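Lusel Jewelry Cleaner: Set-Up and First Use

4.2 Filling the tank

1. Place the unit on a level surface near an outlet. Leave the power cord unplugged.
2. Lift out the basket and set it aside.
3. Pour in cool tap water up to the MIN line. The tank holds 185 ml when full.
4. Add one capful of Prodon solution. Do not use bleach or dish soap.
5. Put the basket back and close the lid.

Caution: Never run the unit with the tank empty.

4.3 Running a cycle

1. Sort your pieces. Keep pearls, opals and anything glued out of the tank.
2. Plug in the cord and press START. A standard cycle runs 155 seconds.
3. Unplug the unit before opening the lid.
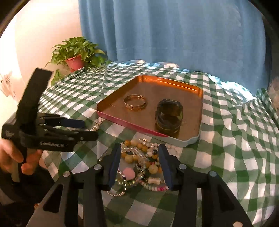
4. Rinse each piece under cool water and pat it with a soft cloth.

Note: Change the solution after 4 cycles, or sooner if it looks cloudy. Empty the tank before storing the unit.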